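Home Posts Fixtures About Contact

Rerkberg away, the long version

Writing this fast before work so excuse the state of it. Got home after midnight, slept badly, left knee the size of a grapefruit. But people have been messaging since yesterday asking what happened and I'd rather type it once.

Short version: we won. 27-26. We stay up.

Long version, okay.

For anyone new, I play handball for Jarow, women's second division, right back if Dzintra is fit and left wing if she's not, which is stupid because I'm right handed and have no angle from there. Dzintra was not fit. So, left wing. More on that.

The situation going in. Rerkberg one point above us, last game for both, loser goes down to the regional league. A draw was no good to us. A draw was perfect for them. So they had the whole hour to sit on it and we had to go get something, in their gym, where we have lost every time since I joined. I don't know the exact number and don't want to look it up.

The drive is 200 kilometers and we left at seven. Saturday, seven in the morning, parking lot behind the bakery, everybody in hoods. Two vans. I was in the one with the broken heater, with all three Laurs, meaning Ülle driving and Dzintra up front with her foot on the dash and Agnese in the back with me, asleep before the ring road. They're sisters-in-law and cousins in some combination that has been explained to me a bunch of times. I nod.

Stopped at the gas station outside Ponen like always. Terrible coffee, good cinnamon things. Maarja wouldn't eat. She never eats before a game but normally she at least holds a banana. No banana. I thought, oh no.

The gym at Rerkberg. If you haven't been: low ceiling, lights that hum, floor that's sticky at one end and like ice at the other. The benches are right on the sideline so you get elbows in your back when you throw in. And it was full. They announced 300 at half time and the place was built for a lot less than that I think, kids sitting on the wall bars, a guy with a drum. The drum guy! He plays the same four beats the whole game and by the end your heart is doing it too.

Warm-up was bad. Balls going everywhere, nobody catching. Too much resin, then not enough resin. Brodie (Brodie McPhee, our coach, for those who only come for the knee updates) called us in early and I was expecting a speech and he just said shoot low, their keeper hates going down, and then went to argue about the scorer's table. That was the speech.

First half.

We were 5-1 down before I had touched the ball. I mean that literaly, left wing, I ran up and down and up and down and never got a pass. Their number eleven, tall, whips it from nine meters with no backswing, scored three of the five. Our defense was flat on the six meter line and she was just shooting over the top of us like we were a hedge. Timeout. Brodie moved Agnese up to play out in front, a 5-1, which we've practiced maybe twice and both times it was a mess.

It was not a mess. Agnese is nineteen and doesn't get tired and she just stood in eleven's shirt for twenty minutes. Followed her to the sideline. Followed her when she went for a drink, pretty much. Eleven got annoyed and started passing, and their passing is not so great, and we ran. Two fast breaks, then a third. 8-8. Then 11-10 to us.

Then I got a two minute suspension. My fault, I pulled her arm, she was past me, I'd do it again. They scored twice while I sat there next to Dzintra, who said nothing at all and offered me a mint.

13-12 down at half time.

Locker room was too hot, somebody's phone kept buzzing. Ülle talked, not Brodie. She's 41 and she's been with Jarow since it was eight people and a borrowed set of goals in the Avotiņš school, and she doesn't usually talk. She said she wasn't going to finish in the regional league. Just stated it, like a bus time. Then she retaped her fingers. I've thought about it a lot in the last twelve hours.

Second half. Notes from memory so some of the order may be off.

- Maarja saved a seven meter throw in the first minute. With her face. Got up, spat, carried on. The ref asked if she was ok and she waved him off without looking at him.

- I scored! From the wing, wrong hand side, no angle. Shot low like Brodie said. It went through her legs I think, or off her heel. My only goal. It counts.

- 17-17, 18-18, 19-19. Went on like this forever. I stopped looking at the board as it made me feel sick.

- Their line player landed on my knee. Not on purpose. She was really nice about it, helped me up, asked again after the game. Ten minutes on the bench with ice and then back on as we had run out of people.

- 24-22 down with seven to go. Drum guy at full volume. I saw Brodie put his clipboard under the bench, face down, and he doesn't do that.

Then Ülle. Three in a row, from everywhere. One a standing shot off the wrong foot, one a rebound, one where she stole the ball from the keeper's throw and lobbed it back over her from almost halfway. I've played with her for six years and never seen her lob anything. 25-24. They equalized. We went ahead again. They equalized with fifty seconds on the clock and the noise, I can't describe it, you could feel it in the floor.

26-26, our ball. A draw puts us down.

Brodie used the last timeout. We have one play for this, it's the crossing one where the center goes left and everyone follows her and the right back comes late. Only Dzintra is the late one normally and she was on the bench with the foot. So it was Agnese. She'd never run it from there, not in a game. Dzintra was sort of drawing it on Agnese's arm with her finger while Brodie talked.

We ran it, and it broke down straight away, somebody bumped somebody. Ref's arm went up for passive. Ball came out to me in the corner and I did the sensible thing for once in my life, didn't shoot. Gave it back inside. Agnese came through late, really late, way later than the play says, and by then they'd all jumped already. Low, near post. In. Eleven seconds left.

They got a shot off from midfield with the buzzer. Maarja caught it. Did not save it, caught it, two hands, and then wouldn't let go of it, she had it under her arm in the shower area, she had it in the van.

I cried, obviously. Ülle didn't. Ülle went and shook hands with every Rerkberg player, then their bench, then the drum guy.

I felt bad for them. Last year it was nearly us and I remember how quiet the van was. Their captain sat on the floor by the goal for a long time with her shoes off. They've got a good young team and I think they'll be back up in a year and then I'll have to go to that gym again.

Some season stuff as people asked. 459 goals for Jarow over all league games, top scorer Ülle (of course), second Dzintra even with the weeks she missed. I'm so far down the list you have to scroll. Most minutes in suspension: me. By a distance. There's no prize for it but Brodie has mentioned one.

We finished 3 places higher than we were in January, for what it's worth, when we'd lost five in a row and had six at training and one of those six was the goalkeeper's mom.

The drive back: heater still broken, no one cared. Stopped at Ponen again, they were closing and gave us the left over cinnamon things for nothing. Maarja ate four. Agnese had forty messages and read them out loud until her phone died. I had my leg across two seats with a bag of frozen corn on it and I think I slept from there to the bridge.

Knee: seeing the physio tomorow. It bends. It makes a noise when it bends. I'll post when I know.

Ok I'm late. Comments are open, be nice about Rerkberg please.

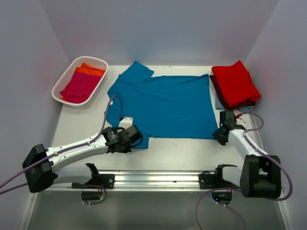 MATCH DAYS / JAROW WOMEN

Added at lunch: a few corrections already. Ülle says she's 40 until June and would like that noted. Dzintra says the mint was gum. And it was their number eleven's fourth goal when Brodie called the timeout, not third, so she had four of the five, which makes it worse.

Also the club supper is on, back room at Avotiņš, seven o'clock, bring something to share that isn't potato salad. We had a lot of potato salad last year. If you need a ride from the Jarow side text Maarja and not me, I can't drive with this leg.

No training this week. Then it's the April beach sessions for whoever still has working joints.

Recent posts

Five in a row and I'm not fine
What I keep in my bag (mostly tape)
Playing on the wrong wing, part two
Agnese's first start
The Ponen gas station, ranked against all other gas stations
Knee diary 1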